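Clearing the Shared Table: A Tidying Study in a Small Student Room

Course project report, Vidine Hall group
August 2024

Summary

We looked at how stuff piles up on one shared tabletop and what gets it off again. One table, one bin, one shelf upstairs. Ran it over 11 sessions. Short version: clothes go away fast, flat things don't, cases stay put forever. More below.

1. Why this topic

Original topic was storage in the Prarano kitchen, but that got dropped when the kitchen closed for painting in April. Needed something smaller. The shared table was right there and always covered. Everybody in the hall had complained about it at least once, mostly at move-out time.

Question we wrote in the proposal: does having one bin on the table make people tidy more, or does the bin just become another pile?

We still like that question. Not sure we fully answered it.

2. Background

Not a lot written at the level we needed. The Osagie reader (course packet, second half) has a chapter on household sorting and it was useful mainly for terms. We took two:

Home -- the place an item is supposed to end up.
Rest stop -- the place it ends up on the way.

A bin on a table is a rest stop. That sounds obvious but it took us two meetings to agree on it, because one half of the group kept treating "in the bin" as done. If the sweater is in the bin, is the table clean? We ended up scoring it both ways, see section 5.

3. Materials

Kept cheap. Total budget was 100 dollars and we did not use all of it.

- plastic bin, medium, the see-through kind
- spare bin, same size (cracked in session 4, thrown out)
- sticky labels
- log sheets, printed
- a kitchen timer
- items: clothing, books and folders, cases, small loose things like pens and chargers

The items were ordinary ones donated by the group. We didn't buy anything to be tidied. Seemed silly to.

See-through turned out to matter more than we expected. First plan was a gray solid bin from the Gravholm store but people stopped checking it after a couple of sessions and things went to live at the bottom. With the clear type you at least notice a sleeve pressed against the side.

4. Method

Each session the same. Table gets set up messy using a list. Bin goes in a back corner so it doesn't eat the working area. Timer starts. Person clears the table in whatever order they like, no coaching. Timer stops when they say finished, not when we think so.

Limit of 90 minutes per session including set up and writing the log. Nobody hit the limit but session 7 came close, mostly because of an argument over whether a folder counts as paper or as a book. (We say book. If it has a cover it is a book.)

We wrote down for each item:

what it is
where it started
where it went first
where it went last
anything odd

At the end we had 2,811 log lines. That is a lot more than planned because "where it went first" and "where it went last" each got there own line, and because pens are a nightmare.

Placement of the bin. Tried front corner, middle, and back corner. Middle was bad right away, everything had to go around it. Front corner OK for reaching but you lean over it to get at the rest. Back corner was the best of the three even though it's the longest reach. Kept it there from session 5 on.

5. What we found

5.1 Clothing

Goes first. Almost every session the first thing picked up was fabric. Our guess is that it looks like the most mess for the least effort -- one grab and a big patch of table comes back. It never got folded. We asked people to fold in session 6 and the clothing simply stayed on the table till last, so we dropped the request.

Crumpled clothing fills a bin way before the bin is actually full. A single item can take up half the space and still stick out over the rim. Fix that worked: push it down once at one end, then put the next thing in next to it, not on top. Fix that did not work: telling people about the first fix.

5.2 Books and folders

Worst category for us. They are flat so they don't look messy, so they stay. And they make a nice surface for other things to land on. By mid session a book is often under something and then it's two jobs instead of one.

Books also fit badly in a bin with curved sides. Either they stand up and lean, or they lie across the top and block everything. Most people gave up and left them in front of the bin, sort of parked there. We started calling this "the porch." In the logs it shows as P.

Scored strict (must reach home) books did poorly. Scored loose (off the middle of the table) they did fine. This is the biggest gap between our two ways of scoring.

5.3 Cases

We had thought cases would be easy since they're basically one solid object. Nope. A large case doesn't fit in the bin and there was no home written down for it, so it got slid around the table to clear room and then stayed. In the last three sessions we gave cases a home on the floor shelf and the problem mostly went away. So it was our mistake in the design, not the people. Should of caught it in the pilot.

5.4 Small loose things

Pens, caps, chargers. They follow the bin. If the bin is close they go in the bin, if it's far they get pushed into a heap. Cables wrap around clothing at the bottom and come out together. We recommend a seperate cup. Any cup.

6. The table itself

Worth a few lines. The wood-grain top hides crumbs and pencil marks pretty well, and so nobody wiped it unless asked. In the pilot we used a plain white desk and people wiped that one without being told. Can't prove much from it but we'd bring it up if the hall ever replaces the furniture.

The back and sides being closed in also helps more than we thought. Things don't fall off the far edge. On the other hand stuff gets shoved up against the panels and it's harder to see. Corners fill up first and empty last. If you are going to put a bin anywhere it might as well be in a corner, as that space is getting used for piles regardless.

7. Bin in the back corner

This layout is the one we would suggest: bin tight into the far left corner, red fabric in the right side of it, the orange book (or folder, see argument above) on the porch directly in front, large black case at the front left. All of these on one side. Note the loop of fabric standing up over the rim, typical for unfolded clothing.

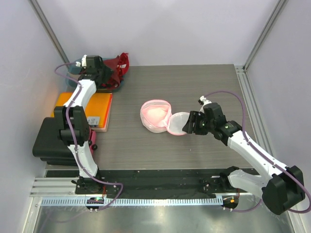

Should the bin be emptied after every session?

Once it's full to the rim, or at the end of the week, whichever comes first. Emptying it every time made people resent the bin and they started leaving things on the table instead.

8. Problems with the study

Same small group the whole time. We all knew what was being measured by session 3 or so. Somebody who knows they're being logged tidies differently.

Items were ours, so we knew where home was. A visitor would not.

Cracked bin in session 4 means that session had a late swap and the times are not comparable. Left in the totals, marked with a star.

No proper control. We meant to run sessions with no bin at all and only got to one, which isn't enough to say anything.

Handwriting. Parts of the log are a guess.

9. If somebody continues this

- Write down a home for every single item before session 1, cases too
- Two sorts of container, a wide one for fabric and something upright with flat sides for books
- Run at least a few no-bin sessions early, not at the end when everybody is tired
- Decide on strict or loose scoring and stick with it. We did both and the tables got twice as long
- Use fewer pens

10. Answer to the proposal question

Bin helps with clothing and small stuff. Does close to nothing for books and cases. It does turn into a pile if left alone but it's a pile with edges, and the middle of the table stays usable, which was the complaint in the first place.

Appendix A. Codes used in the log

B -- in bin
P -- porch, in front of bin
C -- corner, not in bin
F -- floor shelf
U -- upstairs shelf
X -- lost or can't read it

Appendix B. Log sheets are in the blue binder in the Vidine common room, second shelf. Please put them back in order, session 9 is already missing a page.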